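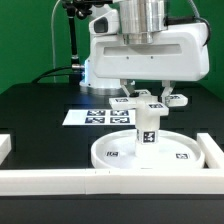

A white robot arm at the cross-topped column, with the round tray below and a sheet of printed markers on the table beside it.

FOR IMMEDIATE RELEASE

Kosance Opens Its Robot Lab to the Public for One Day, Promises Very Slow Excitement

KOSANCE, August 13, 2022 – The Hondau Manipulation Lab will open its doors this afternoon to anyone who has ever wanted to watch a robot arm think hard about a white plus sign. The open day is free, runs until the last visitor leaves or the coffee does, and is the first the lab has held since it moved into the old Zieliński printing works on the canal side of town.

Visitors will see a working demonstration in which the arm, fitted with a two-finger gripper, attempts to take hold of a cross-shaped handle on top of a column and turn it by a set amount. A person does this without putting down their sandwich. The robot has been at it since December.

"We considered something flashier," the lab said in a statement agreed on by everyone who was in the kitchen at the time. "There was talk of having it pour drinks. Then somebody asked who would be mopping, and the talk moved on. Turning a handle is what we work on, so turning a handle is what people will get."

The demonstration is part of Surkari, the lab's project on how robots handle ordinary knobs, taps and valves. The world is full of objects designed for a human wrist, and most of them were put in place long before anybody thought a machine might want a go. Surkari looks at how an arm can find such an object, decide where its fingers ought to sit, and notice when the grip is bad before it has twisted something off.

Much of the finding is done with printed square markers, the black-and-white kind that look like a crossword with no clues. They are on the arms of the cross, on the column, in the tray and on a sheet of paper lying on the table. A camera reads the squares and the software works out where everything is. Visitors are asked not to wear shirts with bold checkered patterns. The lab does not believe a shirt could confuse the system, but it has not tested every shirt.

What to expect on the day

The main demonstration will run every 23 minutes, a figure arrived at by timing the demonstration and adding a margin for questions. Each session begins with a short talk, followed by the attempt itself. Most attempts are over quickly. Some are over very quickly, and in those cases the operator will reset the cross and the audience will be invited to pretend it has just come in.

Between sessions, members of the lab will be at the table to talk about what the arm was trying to do and what it did. Children are welcome and usually ask better questions than the funding reviewers. At a trial run for local families, one visitor wanted to know whether the robot gets bored. The answer given on that occasion ran to several minutes and satisfied no one, and a shorter one has been prepared.

There will also be a handle-turning station for humans. Participants wear a pair of stiff mittens, look at the cross only through a small screen, and try to turn it to a line marked on the base. The lab's own staff have been banned from the leaderboard after an argument.

A wall display shows results from the last 1000 attempts, failures included. The failures have been sorted by type. "Missed" is the largest group. "Held on too long" is smaller but has its admirers, and the group labeled "Unclear" is being looked into.

Why a handle

Hondau began work on Surkari after a round of visits to building maintenance crews, who were asked what they would hand over to a machine if they could. The engineers had expected to hear about heavy lifting. They heard instead about valves: valves behind boilers, valves at ankle height, valves that need a quarter turn once a year in a space no adult should have to enter.

The lab is careful to say that nothing on show is ready to go behind a boiler. The demonstration takes place on a tidy black table against a green backdrop, under good light, with a white rail marking off the front of the work area. A basement offers none of these things. Moving from one to the other is the next phase of the project, and the lab would like it known that it has seen a basement.

Practical details

Doors open at 1 p.m. at the Zieliński works, canal entrance. Please use the blue door, as the gray one leads to a bicycle store and locks behind you. Entry is free and no booking is needed, though the demonstration room is small and there may be a wait at busy times. Groups larger than 3 are asked to split up for the mitten station.

The building has step-free access from the canal path. There is no parking on site. Photography is allowed, without flash, from behind the floor tape. Dogs may come as far as the lobby.

Robot demonstrations are subject to the robot. If the arm is out of action, a recorded session will be shown and a member of the lab will stand next to it looking apologetic.

About the Hondau Manipulation Lab

Hondau is an independent robotics lab based in Kosance. It studies grasping, turning and tool use, with a particular interest in tasks that sound easy when described over lunch. Its work is carried out across 2 floors of the former Zieliński printing works, the upper of which still smells of ink.

About Surkari

Surkari is Hondau's research project on robot handling of knobs, taps and valves. Printed summaries in plain language will be available at the open day and from the lab's front desk afterward.

Media contact

Press Desk, Hondau Manipulation Lab, Zieliński Works, Kosance. Reporters who would like time with the arm outside the public sessions should ask at the front desk on arrival. Interviews are with the staff.

END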